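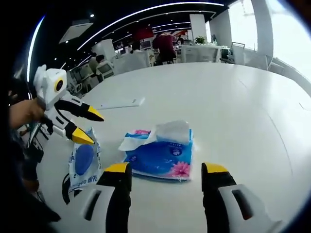
## 第 4 章　双手桌面采集的操作规范

读到这一章，说明您已经把 Prirkus 手持夹爪从箱子里请了出来，电也充好了，固件也升过了，恭喜！前面几章讲的是怎么让设备跑起来，这一章讲的是怎么让采回来的数据真正能用，篇幅会长一些，请泡杯茶慢慢看（茶杯请放在别的桌子上，后面会讲到）。

本章适用于一个人左右手各持一只夹爪，在桌面上对日用小物件做抓取、移动、整理一类任务的情形。单手采集请看第 3 章，走动式采集请看附录。如果您所在的单位另有安全规定，而且比本章更严，请一律按更严的来。

### 4.1 开始之前：场地与同事

很多用户是在普通办公室里采集的，周围有人上班、有人走动、有人接电话，这完全可以，模型将来要去的地方本来也不会是一间空荡荡的摄影棚。不过正因为是和大家共用的地方，有几件事要先做好。

1. 采集前和周围工位的同事打声招呼，把采集的时间段、镜头大致朝向哪边告诉他们。鱼眼镜头看得非常宽，您以为只拍到了桌面，其实远处的工位、窗户和天花板都会一起进来。
2. 把《现场告知单》贴在入口处和采集桌附近。模板在 Govport 平台的"文档"页里，可以直接打印，单位名称和联系人请手写填清楚。
3. 有同事不愿意入镜的，请换一个朝向，或者换一个时间段。请不要劝说，也不要说"反正后面会打码"。
4. 看一眼镜头能扫到的显示器和白板，请屏幕的主人切到锁屏，或者把采集桌转一个角度。
5. 确认桌子四周留出了转身和后退的余地，椅子推到桌下，地上的包和纸箱挪开。
6. 最后看光线。靠窗的桌子在下午常有强光从侧面打进来，能拉帘就拉帘；拉不了的话，让窗户落在画面的边上，别让它落在您要操作的物品后面。

> **注意**
> 告知单不能代替同意书。单位要求书面同意的，请在采集之前收齐，扫描件上传到 Govport 的对应任务下，纸质件由任务负责人保管。采完再补签，在验收时是不算数的。

### 4.2 桌面与物品的摆放

桌面干净一点，后面的麻烦就会少很多。浅色、哑光、没有花纹的桌面最省心；深色桌面也能用，只是同一批任务里请不要来回换。桌板之间有拼缝没有关系，夹爪指尖碰到拼缝时轻轻带过就好，别用力去刮。

1. 把和任务无关的东西全部收走：水杯、手机、钥匙、工牌、吃了一半的点心。特别是水杯，液体进到夹爪的滑轨里，保修是不管的。
2. 按照任务卡取出物品，逐件核对。任务卡上写的是"软包纸巾"，就不要用盒装的顶替，哪怕手边只有盒装的。
3. 把物品放进两只手都能舒服够到的区域。伸直了胳膊才够得着的地方，做出来的动作会很僵。
4. 每一条新数据开始前，都稍微改变一下物品的位置和朝向，正着放、斜着放、靠近一点、远离一点，随意一些就很好。
5. 有正反面的物品，按任务卡的要求决定哪一面朝上。任务卡没有写的，两面都做一些。

说到纸巾，我们想多啰嗦几句，因为提交上来的桌面任务里它出现得特别多，问题也特别多。软包装在夹持以后会变形，抽出来一角的纸又会随着动作飘来飘去，这些都是正常的，也正是这类数据有价值的地方，所以请不要为了好看，每做一条就把纸塞回去压平。只有当包装已经破裂，或者纸团大到把开口完全遮住的时候，才需要换一包新的。换下来的仍然可以拿去擦桌子，别浪费了。

湿巾类的小包要另外留意封口。封口贴没有粘牢的，夹一下就可能渗出水来，请先按紧，再在纸上试夹一次，确认没有水渍以后再上桌。

> **小心**
> 玻璃制品、刀片、针、打火机、药品以及任何带电的物品，都不得作为桌面采集的操作对象，即使任务卡上写着也不行。遇到这样的任务卡，请退回给发卡人，并在 Govport 上选择"物品不合规"。

### 4.3 佩戴与握持

夹爪拿在手里不算重，可是连着举上半天，手腕是会抗议的。握法对了，会舒服得多。

1. 先检查指尖套。黄色的指尖套应当完全套到底，左右对称，没有裂口，也没有发粘。松动的请取下来重新推紧，推不紧的就换新。
2. 检查白色外壳上的开槽，里面不应有纸屑和线头。软包纸巾做多了以后，这里最容易积毛絮，用随箱的小刷子顺着一个方向刷出来，不要用嘴吹。
3. 用镜头布擦镜头。擦完对着灯看一看有没有指纹，两只夹爪都要看。
4. 线缆从手腕外侧走，沿着前臂固定，再连到身上的采集主机。固定带以能塞进一根手指为宜。
5. 握住夹爪下部的机身，手指自然环绕，食指放到扳机上。手指不要伸到镜头下方，更不要搭在镜头边缘。
6. 空手开合几次，听一听有没有异响，看看两指是不是同时到位。
7. 袖口请收好。宽松的袖子、手链、垂下来的挂绳都会被夹到，深色、没有图案的贴身长袖是比较理想的着装。

左右手的夹爪在出厂时已经配好了对，机身底部有标记，请不要和别的套装混用。假如您的实验室里有好几套，我们很建议用彩色胶带把同一套的夹爪和主机贴成同一个颜色，贴在机身底部，别贴在指尖和镜头附近就好。

> **提示**
> 左撇子的用户不需要交换左右夹爪，在 Govport 的个人设置里把"惯用手"改为左手就可以了，任务提示会跟着调整。

### 4.4 校准

每次开机以后、每次更换指尖套以后，以及夹爪磕碰或掉落以后，都要重新校准。中午休息回来也请做一次，花不了多少工夫的。

1. 打开采集主机，等两只夹爪的指示灯都变为常亮。
2. 把 Verkico 标定卡平放在桌面中央，四角压平，卡面不能反光。
3. 双手持夹爪，从标定卡正上方开始，慢慢向左、向右、向前、向后各移动一遍，速度跟浇花差不多就行。
4. 听到提示音以后，把两只夹爪完全张开，停住，再完全闭合，停住。
5. 在主机屏幕上查看校准得分。满分为 11，达到 9 就可以开始采集；低于 9 的，请擦一遍镜头再来。
6. 收起标定卡。它如果留在桌上，会被当作任务物品，整条数据都要作废。

如果反复校准仍然达不到，多半是光线或者卡片的问题。把卡片转一个方向，避开头顶灯带的倒影，通常就好了。卡片已经有折痕的，请直接换一张，不要拿书压一压接着用。自行打印的标定卡不在支持范围之内，打印机的缩放误差肉眼看不出来，算法却是看得出来的。

### 4.5 录制一条数据

现在终于到了正题。请把下面的步骤完整地读一遍，再开始录第一条。

1. 两只夹爪举到桌面上方，指尖张开，朝向物品，身体站稳或者坐稳。
2. 按下左手夹爪的侧键，听到一声短音，表示录制已经开始。
3. 先停一小会儿，让画面稳定下来，然后再动。
4. 按任务卡的要求完成动作。速度比平时稍慢一点，但是要连贯，就像您在教一个很认真的小朋友做家务。
5. 两只手都应当待在彼此的视野附近。一只手在操作的时候，另一只手可以在旁边等着，不要垂到桌子下面去。
6. 物品放稳以后松开夹爪，指尖抬离物品，再停一小会儿。
7. 再按一次侧键，听到一声长音，录制结束。

单条数据的时长上限为 58 秒，到时间以后主机会自动截断。如果一个任务总是做不完，请不要拼命加快手上的动作，而是回到任务卡，看看它是否允许分段；不允许分段的，请向发卡人反馈。

接下来是录制中最容易遇到的几种情况：

- **没夹住，滑掉了。** 请不要马上停止录制。重新对准，再夹一次，然后照常做完，提交时勾选"含重试"。这样的数据我们是欢迎的，机器人将来也会手滑。
- **物品掉到了地上。** 停止录制，这一条标记为"中断"，捡起来检查一下再重新开始。不要一边录制一边弯腰去捡。
- **有人过来说话。** 先把手上的动作做完，或者直接停止录制，再和人聊。开着录制聊天，会把对方的声音也录进去。
- **两只夹爪碰到了一起。** 轻轻碰一下不要紧，继续就好；碰得比较响的，停下来看看指尖套，并且重新校准。
- **用手去帮忙了。** 这一条作废。习惯性地伸出小指去扶一下包装，是新手最常见的动作，请多留意。

> **小心**
> 录制过程中，他人的手不得进入两只夹爪之间的区域。夹持力虽然不大，夹到指甲边缘还是会很疼的。需要旁人帮忙摆放物品时，请先把夹爪移到桌子一侧并松开扳机，等对方的手完全离开桌面再继续。

### 4.6 自查与提交

请在现场就把数据看一遍，别攒到下班以后。人还站在桌边的时候，发现问题重录一条很容易；等桌子收了、纸巾用完了，再想还原当时的样子就难了。

1. 在主机上打开回放，左右两路画面都要看，重点看开头、夹取的瞬间和结尾。
2. 确认指尖在整个过程中都看得见，没有被手指、袖子或线缆挡住。
3. 确认任务物品在夹取之前是清楚的。鱼眼画面的边缘有弯曲、有暗角，都属于正常现象，不必因此重录。
4. 留意背景里有没有不该出现的内容：工牌、证件、亮着的邮件界面、写着客户名字的白板。
5. 填写任务描述。用平常说话的方式写，比如"用右手夹住纸巾包，移到左边"，不要只写"完成"，也不要写物品的网购标题。
6. 上传到 Govport，等到状态变成"已接收"，再从主机上删除本地文件。

人脸模糊由 Govport 在接收以后自动处理，处理前的原始文件只有任务负责人能够打开。尽管如此，自动处理总有漏掉的时候，背对镜头的人、远处很小的人影、玻璃上的反光，都请您在回放时多看一眼。觉得不妥的，勾选"需人工复核"，不会影响您的合格率。

> **注意**
> 请不要把采集画面截图发到聊天群里，哪怕只是想问一句"这样摆行不行"。可以在 Govport 的任务页里直接提问，画面会随问题一起附上，并且只对负责人可见。

### 4.7 休息、清洁与存放

连续采集一小时，请放下夹爪休息一会儿，转转手腕，看看远处。单人每日累计采集不宜超过 4 小时，这是 Kinsella 课题组在试用期间和我们一起定下的上限，我们觉得很合理，就写进了手册。手腕发麻、拇指根部酸痛的，当天就不要再做了，任务晚一点交没有关系。

收工时请按下面的顺序来：

1. 先关主机，等指示灯熄灭以后再拔线。拔的时候捏住插头，不要拽线。
2. 用微湿的软布擦拭外壳，指尖套取下来用清水冲洗，晾干以后再装回去。
3. 镜头盖上保护盖。
4. 线缆松松地盘成圈，用绑带系好，别缠在夹爪身上。
5. 夹爪张开着放进箱内的凹槽，长时间夹紧会让指尖套变形。
6. 物品按任务卡放回原来的盒子，破损的单独放，并在登记表上写一笔。
7. 取下告知单，把椅子和桌子恢复原样，跟旁边的同事说声谢谢。

酒精湿巾可以用来擦外壳，但不能用来擦镜头和指尖套。指尖套用久了颜色会变浅，这不影响使用；表面发亮、夹塑料包装时明显打滑，就该换了。备用指尖套放在箱盖的夹层里，左右通用，装的时候让斜面朝向内侧，推到底会有轻轻的一声"嗒"。

设备掉落过的，即使看上去完好，也请在登记表里注明，下一位使用者会据此重新校准，并多留意一下滑轨有没有异响。外壳开裂的请停止使用，联系 Prirkus 售后寄修，寄回时请把同一套的两只夹爪一起放进箱子，不要只寄坏的那一只。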